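Right, kettle's on, so I'm finally going to do the thread I promised about my first two weeks seeing practice at a mixed surgery. A few of you asked what it's like before you apply for vet school, and I'd rather write it all down than answer the same lovely messages ten times over. Bear with me, I do go on a bit.

First thing, sort your placement early! I wrote to ten practices in the spring and heard back from 2. Danden Vets said yes within the hour and I nearly cried on the bus. If you can, ring up as well as emailing, and ask for whoever looks after students. At Danden it's Mandla Mkhize, who has been kindness itself from start to finish.

Week one was mostly small animals. Cats, cats, a very grumpy rabbit, more cats. I held a lot of paws and mopped a lot of floor, and I loved it. You learn so much just by standing quietly in the corner of a consult and listening to how a vet explains a dental to someone who is worried sick about the money.

Take a small notebook that fits in your pocket. Mine is full of half sentences like "ask about potassium" and "why left side??" and I went through them with Mandla over lunch. He never once made me feel daft, even when I mixed up two drugs that sound nothing like each other.

Week two I went out on the farm rounds with Védís Hallgrímsson, up past Clivico and over the tops. Bring proper waterproof trousers. I had walking trousers. They were soaked by the second gate and Védís lent me her spare pair, which came up to my armpits - there is a photo and you're not having it.
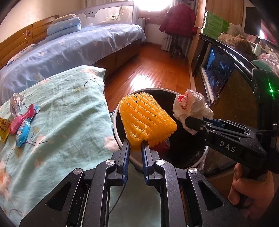 Orange fruit net held just above the bin.

The farm days are long but the driving in between is where I learned the most. Védís talked me through milk fever, twin lamb disease and how to tell a farmer something he really doesn't want to hear, all between one yard and the next. I also got to feel a calf move for the very first time (right arm, long glove, huge grin).

Now, costs, as lots of you asked. My wellies were the big one, a pair of Bergmanns, and I'd spend it again tomorrow. I already had a stethoscope and a fob watch. The bus to Danden was the other thing that mounted up, so look at a weekly ticket before you start and don't do what I did and pay each day.

Please do ask about the hard bits too. I was in the room for two put-to-sleeps and I wasn't ready for the first one. The nurses sat me down afterwards with a biscuit and let me have a wobble, and then we all got on with the afternoon. If you need to step out, say so, they would much rather you did.

For anyone applying next year, write up your placement while it's fresh. I did mine the same evening each day and it came to 2947 words, and goodness knows how I'm going to squash that into a personal statement. Cutting it down is a job for the rest of November.

Next up is a kennels placement at Taltiter, dogs only, very early starts. If anyone here has been, do tell me how cold those mornings get and whether I need a second fleece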